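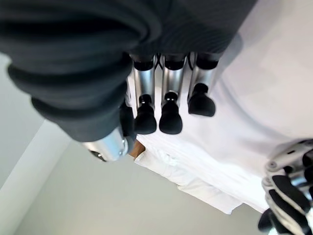 上个月底我就答应了家里那位，一定要去Drundus的开放日看看，回来好好给她讲讲机器人铺床到底是怎么回事。我们家为了谁铺床这件事，拌嘴拌了好多年，所以她比我还上心，出门前往我包里塞了个小本子，嘱咐我多问多记。我对机器人的印象一直停留在工厂里那种大铁臂，焊车门、搬箱子，没想过它会长一双这么像手的手。指节是银亮的，指尖套着黑乎乎的垫子，手背上还裹着一层深灰色的布套，厚厚地叠着褶，像冬天忘了脱的护腕。指头悬在白布上头，我居然替那块布紧张起来，生怕它一下子戳个窟窿（职业病，我做了半辈子窗帘，见不得好布遭罪）。

那天是2018年8月29日，天热得很，我从车站走过去，衬衫都贴在背上了。Drundus在一栋不起眼的楼里，门口立着开放日的牌子，登记的姑娘给我贴了个号码，43号。每批参观的人不多，我们这一批里有一对带孩子来的夫妻，还有几位在酒店做客房的大姐，一路上就数她们问得最内行。

先听的是一段介绍，讲话的是Do-yoon Ji，负责这个叫Jurkby的项目。他说得很慢，生怕我们听不懂，其实他举的例子都很家常：人伸手去拉被角，手指碰到布的那一刻就知道抓住没抓住，机器却得一点一点学。他们从1月份开始做布料这一块，前前后后录了2,000次抓取，床单、被套、毛巾都有。旁边一位大姐听完笑着说，她一个夏天铺的床都不止这个数！大家都笑了，Do-yoon Ji也笑，还认真地问她，抖被子的时候两只手隔多宽。大姐当场比划给他看，他就低头记在本子上，这一点我很喜欢。

听完介绍才去看演示间。我本以为会是个实验室的样子，结果就是一间小卧室，床、床头柜、灰色条纹的地面，柜子上还摆着个小相框，跟谁家的客房差不多。白被子有点皱，搭在床沿上，我差点顺手就给它抻平了。两条机械臂往前伸着，一只手掌心微微朝上，五指张开，那姿势真像我父亲从前站在床边，琢磨着从哪头下手。

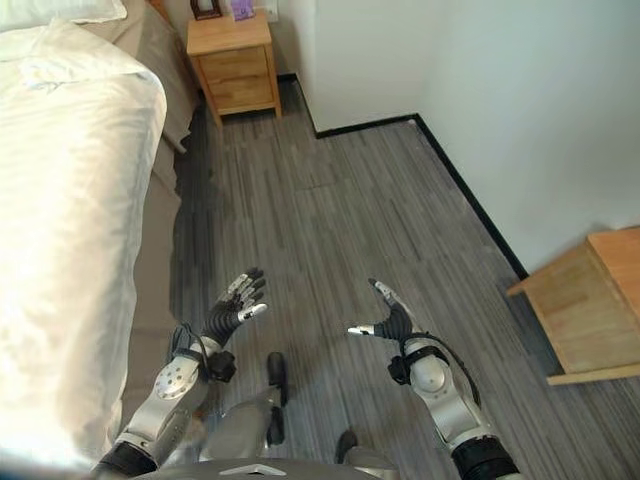
抓布这一关

后面讲解换成了Byung-chul Choo，他是管手的，说话比前一位快得多，讲到高兴处自己先比划起来。照他的说法，最难的是起头那一下。布摊平了没有边可捏，指尖得先压下去，把布推出一道小褶子，再顺着褶子去夹。压轻了布从底下溜走，压重了连下面那层也一块儿带起来。我一听就乐了，这不就是我教徒弟的话嘛！我们店里来了新人，头一个礼拜都在练怎么从一摞纱里只揭一层，手指头要“活”，不能死按。

我忍不住把这话跟他说了，他很感兴趣，拉着我聊了好一阵，问我揭薄料子用哪根手指多，会不会先搓一下。我说会，拇指不动，食指和中指往回搓，料子自己就拱起来了。他让我在一块样布上做给他看，连做了3遍。后头排队的人大概嫌我啰嗦，不过我心里挺得意的，回家路上还一个人在那儿搓手指头。

孩子们最关心的是机器人会不会夹疼人。Byung-chul Choo说指尖的力气是有上限的，演示的时候也要求大家站在线外面，别伸手。那个小男孩不太服气，一直踮着脚看，他妈妈拽着他的衣领。

对了，我还问了价钱，人家没正面答，只说离进家门还早，眼下跟一家叫Gorkon的旅馆在谈试用，先从换毛巾这种简单的活儿做起。那几位大姐听了，有一位小声说，先把套被罩学会再说吧，那个最累腰。我举双手赞成。

临走时在走廊里喝了杯麦茶，送了一张贴纸和一支笔，贴纸已经被孙女贴到冰箱上了。小本子我记了4页，字写得太草，晚上念给家里那位听，好几处自己也认不出来。她听完抓布那一段，走进卧室掀开被角，学着我说的样子用两根手指往回搓，搓了半天抬头问我：那它铺完以后，枕头拍不拍？这个我真忘了问，下回再去一定补上。 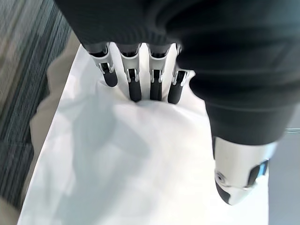 指尖按在白布上，周围拱起一圈细褶。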